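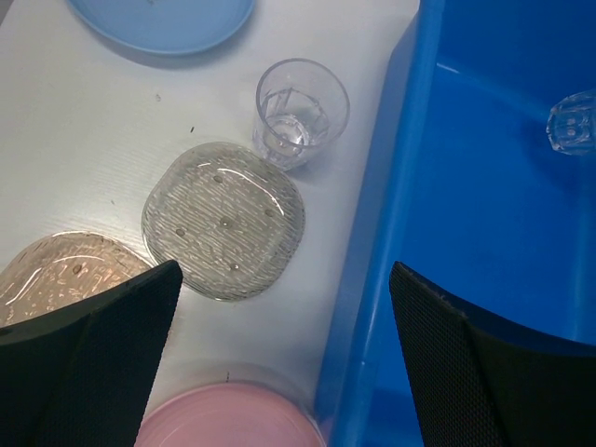
Photo: Kh.-M. Derkach / workshop notebook

Home | Notebook | Materials | Repairs | Contact

September, paste tests for the Lenard volume

Morning. Continued with the wheat starch paste for Havwood item 2399, the printed sermons from 1797. The owner calls it "the Lenard" after the name on the first blank leaf, so I will write it like this also. The book has 420 pages, the text block is strong, and the trouble is only at the spine and in the first two gatherings. I do not want to resew it.

Cooking. I used 30 g starch and 150 ml deionized water, soaked it since yesterday evening, then cooked it on low heat with constant stirring. At the beginning it looks like milk and one thinks it will never change. Then it becomes thick very quickly and for a moment it is not possible to stir properly with the small spatula. Next time take the wide one. I continued until it was half transparent and fell from the spatula in one slow piece. Cooled it under a lid, then passed it three times through the horsehair sieve. After the second time there were still small grains, like in bad porridge. After the third time, none that I could feel between the fingers.

Khrystyna-Mariia cleared the white side table for me and put out the clear cup, the square plate and the light blue one. I would like that we keep these only for paste work. Please do not take them for lunch, and please do not take them for dyes.

Dilutions. I made three:

A, as it came from the sieve. Too stiff for tissue. Maybe good for the board side.
B, one part paste to one part water. Brushes well, still some drag at the end of the stroke.
C, one part paste to three parts water. Very easy to brush, but the thin tissue curled at once and I lost two strips.

Trial on scrap. The scrap is from the broken almanac in the lower drawer, similar rag paper and similar thickness. I tore the tissue strips with a wet line (water brush and ruler), so that the edges have fibers. Applied with B, blotter on both sides, felt, glass, small weight. Changed the blotters after ten minutes and again after one hour.

11:40. First strip dry. It lies flat and the print under it can be read without effort. When I bend the leaf, it bends in one curve, with no hard step at the edge of the repair. This was my main fear. The strip with A has such a step and it is ugly.

Tissue. The sheets from Fedoruk came in two weights, and the labels were exchanged. I noticed it only when I held them against the window. I have written the correct weight in pencil in the corner of each sheet. Gerrit, if you have already taken from this package for the map, please check yours.

Spine. Lifted the old leather on the upper half with the bone folder, as far as it came willingly. Under it is a lining of printed waste, two columns, in a different typeface from the book. I cannot read enough to say what it is. Made a pencil tracing before going further. The old glue is brown and breaks like sugar. A thin poultice of A, left 20 minutes under polyester film, made it soft enough to remove with the blunt scraper. I did this only in the second panel from the top. The lining stays where it is until Havwood answers.

Afternoon. Gerrit Leemans looked at the strips and he prefers a mixture, half B and half methylcellulose, because it gives more time for placing. I tried it. He is right about the time, it was much more comfortable with the long tear on the title leaf (I tested on a scrap with a similar tear, not on the leaf itself). The bond seems to me a little weaker, but I pulled by hand and this is not a measurement. We agreed: pure B for the folds, the mixture for long tears.

The Staretti press still leans to the left when it is closed fully. I put a piece of gray board under the right foot. It is better but I do not trust it with the whole book, so I will use boards and weights.

To do:
- fresh paste, this one stays in the refrigerator three days at most
- write to Havwood about the lining, add the tracing
- order blotter, the last package is open
- wash the sieve immediately, not "later" (this is for me)

16:15. Looked at the C strips again. One has lifted at the corner. I stop with C.

Comments (3) | Shares (7)

We use cookies to remember your settings on this site. Accept | Decline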